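Cedel Adjustable Dumbbell Review: Six Months of Clicking

Posted 2025-10-01 by Danilo Layug
Filed under: Home Gym, Weights

I bought the Cedel adjustable dumbbells in the spring, when my old fixed pairs had spread across the spare room like mushrooms. The pair cost me $269, plus a delivery fee I've chosen to forget. They go from 5 to 50 pounds each and you change the weight by twisting the handle until it clicks.

The click is good. I want to be fair about that. It's a deep, bank-vault sort of click, and for the first week I changed weights more often than my workout called for. Going from curls to rows takes maybe four seconds if the dumbbell is sitting square in its cradle. If it isn't square, you get half a click and a plate that stays behind, and you'll stand there jiggling it like a key in somebody else's door.

Handle: 6 inches between the plates, medium knurling, slightly fat in the middle. My hands like it. Neelam Kanaujia, who trains with me on her lunch break and has smaller hands, calls it "holding a soup can" and goes back to my old hex pair.

Length is my main gripe. The thing stays the same length at every setting, so a 10 pound lateral raise feels like waving a loaf of bread. On goblet squats the end plate digs into your collarbone. On bench press they're fine, and the flat ends rest on your thighs without leaving a mark.

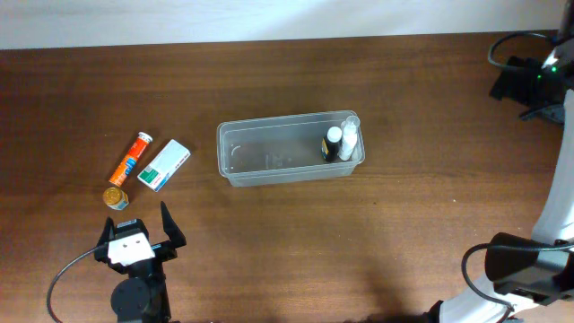 Plastic bin and bottles on the brown table.

I log every session (yes, on paper) and I'm at 643 sets with these. Nothing has cracked. The left dumbbell developed a rattle somewhere past set 200, which Cedel support diagnosed by email as "normal plate movement." The right one must be abnormal, then, as it's still silent.

Do not drop them. The manual says so on nearly every page, and the warranty says it again in smaller type. If you like to finish a heavy set by letting gravity have it, buy iron.

I also tried the Pukgate set at Umesh Kushwaha's place. Those use a pin, cost less, and look like something off a tractor. The pin is slower but you can see whether it's in. I'd trust those more overhead.

Pros: fast changes, quiet cradle, comfortable for bench and rows
Cons: long at light weights, fussy about alignment, one rattle
Score: 7 out of 10, or 8 if you never do lateral raises

Next up is the Sisodia folding bench, once the missing bolts arrive.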